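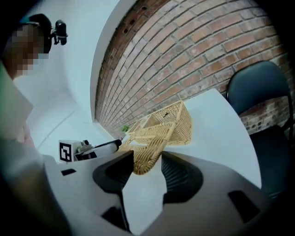

The fault we study in this unit is the silent one. A gripper that jams and beeps is a gripper doing you a favor. A gripper that reports a closed grasp while holding nothing will go on to "place" nothing, with great confidence, until somebody walks past. The Awwad cell did this for a whole night in November, and the log from that night runs to 481 entries, every one marked as a success. Its part was a wicker basket, much like the light woven one between the two black fingers, and wicker is a fine teacher of humility. A ribbed pad wants a surface to press on. A woven wall offers it strands, gaps, and a good deal of give.

What went wrong, as far as the Jarnden report lets us work it out:

The grasp check compared finger gap with a threshold. Wide open meant no grasp, anything narrower meant grasp. Fully shut on air also counted as narrower, and so passed.

The threshold had been raised by 6 mm the week before to stop nuisance alarms. It did stop them.

The rim flexed under load. On the early cycles the basket was lifted, sagged, and slid out before the transfer. Later on it was lying under the bench, and the arm carried on without it – a model employee.

No second signal was consulted. Motor current was being recorded the whole time, at 27 samples per cycle, and went straight into a file that no part of the program ever read.

Terms you will need for the worksheet: a false positive is a check that says yes when the answer is no. A nuisance alarm is a true or false alarm that people have stopped believing. Masking is what you get when you cure the second by inviting the first.
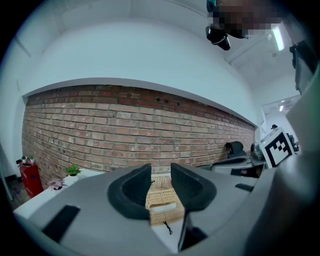 Pisia, reading a draft of these notes, objected that I am too hard on the threshold change, and that anyone woken by the same alarm 3 times in a night would have turned it down too. Fair. I would have done it by the second. The complaint is with the change going in without a test on an empty hand, a test that takes roughly a minute and needs no basket at all.

For next class, read the Tratness procedure on grasp verification, skipping the appendix (it contradicts section 3). Then write half a page on which signal you would add to the gap check, and what would fool that one. "Nothing" will be marked as a false positive.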